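Grindora Help Centre > Community tickets > Burr grinders

Ticket 709
Subject: Colomix grinder stalls on light roasts, fine on dark
Opened by: Tirta Goh
Status: Solved
Opened: 4/9/21

Hello all! First ticket from me, so forgive the length. I bought a second-hand Colomix from a seller in Tarinport and I love it to bits. It's quiet, it's handsome, and the coffee I've had out of it has been the best I've ever made at home. But it has one bad habit and I'd like to get to the bottom of it.

With dark beans it runs perfectly at any setting. With light beans it starts, grinds for a few seconds, drops in pitch and stops dead. The light on the front flashes twice, pauses, flashes twice again. If I switch it off at the wall and wait, it comes back as if nothing had happened, then does the same thing with the next dose.

What I've tried so far:

Different socket, no extension lead. Same.
Smaller dose, 14 grams instead of a full hopper. Runs a bit longer, then stops.
Coarser setting. Much better, but far too coarse for the way I brew.
Brushed out the chute. A lot of old coffee came out (a LOT) but the stall is still there.

The burrs look all right to me, though I've never seen new ones to compare.

Reply from Lewis, Grindora support

Hi Tirta, and welcome. What a good first ticket, you've saved me half my usual questions. Two flashes and a pause is the overload warning. The motor is being asked to push harder than it's allowed to, so the board cuts the power to protect it. Light roasts are denser and harder than dark ones, so they'll always find a weak spot first.

Before we blame the motor, could you do three things for me?

1. Unplug it, empty the hopper, and take the upper burr out. Quarter turn anticlockwise, then lift by the wire handle.
2. Run a fingernail very gently across the cutting edges. They should catch. If your nail slides over them, they're worn.
3. Look underneath the burr carrier for a thin metal washer. There should be one, lying flat.

Reply from Tirta Goh

Done! The edges catch all the way round, so that's a relief. But there are 2 washers under the carrier, one stuck to the other with old coffee oil. I only noticed when I tried to slide a bit of paper under the edge. Is that normal?

Reply from Lewis, Grindora support

That's not normal, and I'm delighted you found it. A previous owner has probably added the extra one to get a finer grind. It lifts the lower burr, so your dial is telling you one thing and the burrs are doing another. You think you're at a medium setting and the grinder is nearly at its finest. Dark beans shatter easily enough to get through the gap, light ones don't.

Take both out, clean them in warm soapy water, dry them properly and put the flatter one back. Keep the spare in a drawer. Then you'll need to find your zero point again, as everything will have moved.

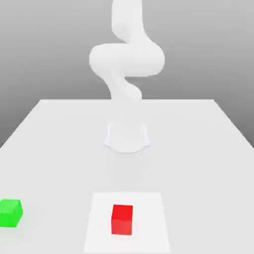
Do I need beans in the hopper to find the zero point?
Leave it empty. Turn the dial finer by hand, one click at a time with the motor running, until you hear a faint chirp from the burrs touching, then go back one click and call that zero.

A couple of extra notes on that, as it trips people up. Keep the lid on while the motor is running, even with nothing inside. Don't carry on past the first chirp. And if you can't hear it over the motor, stop, unplug, and turn the burr by hand through the chute end with the handle of a wooden spoon. You'll feel it drag.

Once you have your zero, start 5 clicks coarser for your usual brew and work from there. It will almost certainly be a different number from the one you're used to, so ignore the old one completely.

Reply from Tirta Goh

Oh, this is a joy. I cleaned everything last night — the washers, the carrier, the threads on the collar, the lot — and left it in bits on a tea towel to dry. Put it together this morning before work. The chirp is a lovely little sound, by the way, very clear once you know what you're listening for.

Settings at the moment: zero plus 5 for the small pot, and a few more on top of that for the big one. I ran a full dose of the lightest beans I own and it didn't even change pitch. Ran another to be sure. No flashing, no stalling, and the grounds look so much more even than before. I've had far too much coffee now and I don't care.

One leftover question. The collar is a bit stiff on its threads since I cleaned it. Should I put something on it?

Reply from Lewis, Grindora support

Brilliant news! On the collar: a tiny smear of food-safe grease on the threads, then wind it up and down a few times and wipe off anything you can see. Please don't use cooking oil, it goes sticky and smells dreadful by the summer. You've stripped off years of coffee oil, so a little stiffness is to be expected.

I'm adding the double washer to our notes for second-hand machines, with thanks to you. I'll mark this as solved, but the ticket stays open for replies until the end of April if the flashing comes back.

Reply from Tirta Goh

Grease on, collar turning sweetly. Thank you, Lewis! Spare washer is in the drawer with the takeaway menus.

Status changed to: Solved
Tags: stalling, two flashes, light roast, washer, zero point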